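Can a Robot Do Your Chores Yet?

Science for Kids: Machines at Work

Think about the last chore you did. Maybe you put your socks away or took out the recycling. It probably felt easy, and a little boring. For a robot, those same jobs are some of the hardest in the world.

Robots have worked in factories for a long time. They weld car doors and stack crates all day without getting tired. In most of those factories, every part shows up in the same spot, facing the same way. Your house is different. Things get moved, dropped, and left on the stairs.

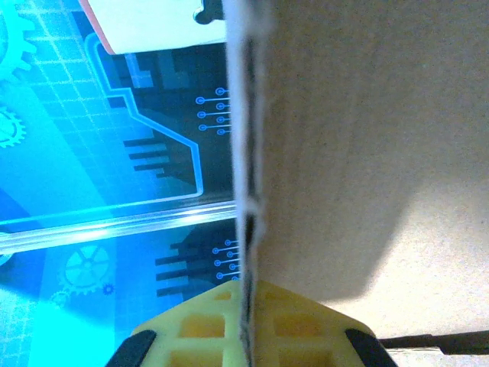

By Anika Boateng
Nov 18, 2022 | Reading time: 15 minutes with the activity

Start with seeing. When you look at a piece of cardboard, you know right away where it stops and the next thing begins. A robot with a camera near its gripper gets a picture too, but a picture is only a lot of colored dots. The robot's computer has to work out which dots are cardboard and which are something behind it. Bright patterns make this harder. So do shadows and shiny plastic.

Then the robot has to pick the thing up. Your fingertips can feel when something starts to slip, and you squeeze a bit more without thinking about it. Many robot grippers have only two fingers. Some can't feel anything at all. If they squeeze too hard, they crush a paper cup. If they don't squeeze enough, the cup falls.

Two hands are better than one

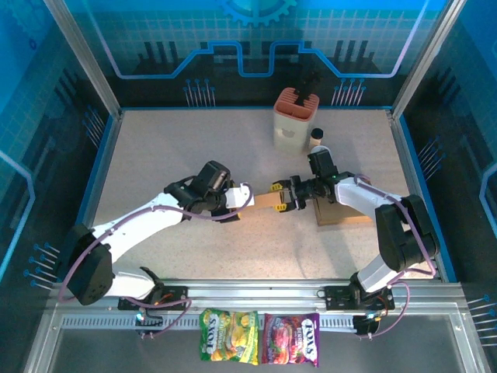
Lots of chores need two hands. Try opening a jar with one hand, or folding a bath towel. You use one hand to hold and the other to move, and you switch back and forth all the time. Robots can be built with two arms, but the arms have to work as a team. Two grippers holding opposite ends of one wooden stick have to agree about where that stick is going. If one arm pulls left while the other pulls right, the stick may snap or pop loose. The computer has to plan for both arms together.

Learning by practice

How does a robot learn a chore? One way is for a person to write out every move in computer code. That works well for a job that never changes. Another way is to show the robot. A person steers the arms through the job while the computer records what the cameras see and how the arms move. After many tries, the computer looks for patterns. It might need 50 tries for a simple job, and far more for a hard one.

Even then, the robot can get mixed up. A robot that learned to pick up a red cup may not know what to do with a blue one. A small child can figure that out in a second.

Which jobs can robots do now?

1. Vacuuming. Robot vacuums are already in many homes. They roll around on flat floors and bump gently into things. They can't pick up your toys first.

2. Carrying. In some warehouses, robots bring whole shelves to the workers. The floors are smooth and the paths are planned ahead.

3. Sorting. Some robots can take items out of a bin and put them in the right place. They are good with stiff things like boxes and bottles. Soft or floppy things are harder.

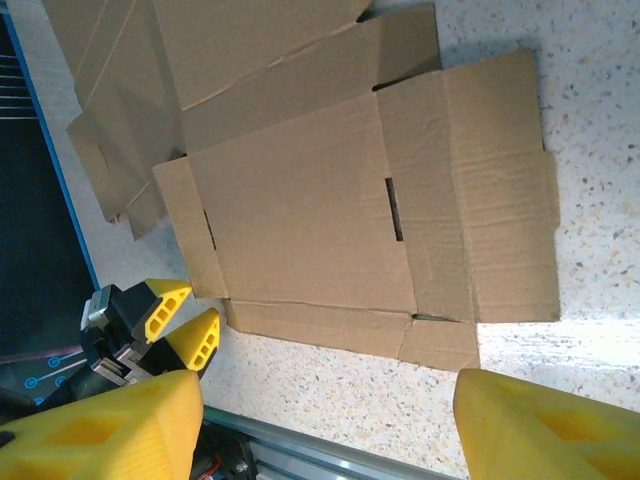

4. Folding. Robots can fold shirts and boxes in labs, but often slowly. Cardboard has creases that show where it should bend, and slots and flaps that must end up in the right places. A shirt has no creases to follow and lands in a new shape every time you drop it.

5. Cleaning a whole room. Not yet. This is many chores in one, and you have to decide what is trash and what is a treasure.

Try it yourself

Put on a pair of thick mittens. Use only your thumb and one finger on each hand. Now try to fold a T-shirt, then close the flaps on an empty cereal box. Ask someone to time you. Do it again with your mittens off and compare.

Words to know

Gripper: the part of a robot that holds things, like a hand.
Code: instructions written for a computer.
Warehouse: a large building where goods are stored.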